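Pince à main Konier, le kit à 157 euros : vos retours ?
Forum Cakport > Matériel > Préhension et petits effecteurs

mirabelle_54
Bonjour à tous,
Je cherche une pince tenue à la main pour enregistrer des gestes de manipulation (du textile surtout, plier, attraper un coin, retourner une manche) et je tourne en rond depuis une semaine entre deux kits. D'un côté la Konier, 157 euros avec les tampons, à monter soi-même. De l'autre la Batista, livrée montée et réglée, mais à 800 euros. L'écart me paraît délirant pour deux bras et une poignée. Quelqu'un a eu les deux en main ? Je précise que je ne suis pas mécano du tout, je sais tenir un tournevis et c'est à peu près tout.

grosboulon
J'ai la Konier depuis janvier. Franchement, pour le prix, rien à dire. Le montage m'a pris une soirée, la notice est traduite avec les pieds mais les schémas sont bons. Seul conseil, mets un peu de frein-filet sur les vis des articulations, les miennes se desserraient au bout de quelques séances et la pince se mettait à bâiller d'un côté. Depuis, plus rien.

tatie_servo
Pas du tout d'accord avec grosboulon, désolée ! J'ai eu la Konier deux mois et je l'ai revendue. Sur des cubes, des gobelets, tout ce qui est rigide, ça va. Sur du tissu fin les tampons glissent, il faut serrer comme une brute et au bout d'une heure on a mal au pouce. Et comme le tissu file au dernier moment, la moitié des prises sont à jeter. Je suis passée à la Batista – oui c'est cher, oui j'ai râlé – et la course de la gâchette n'a rien à voir.

grosboulon
Tu avais quels tampons ? Ceux d'origine ou les souples ? Parce que ceux d'origine, je te l'accorde, c'est du savon.

tatie_servo
Ceux d'origine. On ne devrait pas avoir à racheter des pièces pour qu'un produit fasse ce qui est écrit sur la boîte, si ?

grosboulon
À ce prix-là, ça ne me choque pas. Les souples de chez Idwood sont à moins de 20 balles et ça reste très loin des 800.

pelote2laine
Je me permets d'intervenir vu que je ne fais QUE du tissu avec la mienne (Konier + tampons Idwood). Plier un torchon, ça passe sans problème. Un chemisier avec des boutons c'est déjà plus pénible, le bouton vient se coincer sous le tampon et il faut reprendre plus haut. Ce que j'ai appris à mes dépens, c'est d'attraper sur un pli déjà formé et pas à plat. À plat, on ramasse ce qu'il y a dessous en même temps, surtout si c'est un plaid. Mon meilleur réglage, c'est l'ouverture à 78 mm, au-delà les bras prennent toute la place à l'image et on ne voit plus ce qu'on fait.

mirabelle_54
Merci, c'est exactement le genre de détail que je cherchais ! Et le poids ? J'ai le poignet fragile, une séance d'une heure c'est jouable ?

pelote2laine
Une heure d'affilée, non. Je fais des tranches de vingt minutes avec un café entre chaque. C'est l'avant qui tire, pas le poids total. J'ai scotché un petit lest à l'arrière de la poignée, c'est moche mais ça équilibre.

octet_perdu
Question bête, quelqu'un a testé le service de location de Batista ? Il me semble qu'ils louaient au mois, à un moment. Pour un projet court ça peut éviter d'acheter.

tatie_servo
Oui, ça existe encore, mais la caution est salée et il faut rendre la pince avec les tampons neufs. Fais le calcul avant. Pour un mois ça va, pour trois tu regrettes.

octet_perdu
Ah oui, les tampons neufs en plus, sympa... Bon, je passe mon tour.

grosboulon
@mirabelle_54 vu que tu débutes, prends la Konier, commande les tampons souples en même temps pour ne payer qu'un port, et si ça ne te va pas tu la revendras ici en deux jours. Elles partent vite.

tatie_servo
Là-dessus je confirme, la mienne est partie dans l'après-midi. Mais je maintiens que pour de la soie ou des doublures tu vas t'arracher les cheveux.

mirabelle_54
Pas de soie au programme, surtout des hauts en coton et des couvertures. Vous m'avez convaincue pour la Konier, commande passée à l'instant avec les tampons. pelote2laine, si tu as une vue de ta pince sur un vêtement je veux bien, pour me faire une idée de ce que ça donne côté encombrement !

pelote2laine
Voilà, sur le canapé. 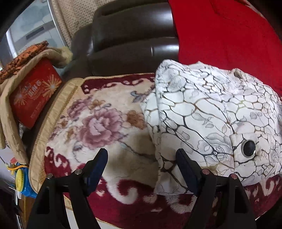 Pince ouverte, tampons bleu marine, celui de droite au niveau du bas gauche du vêtement à gros bouton noir.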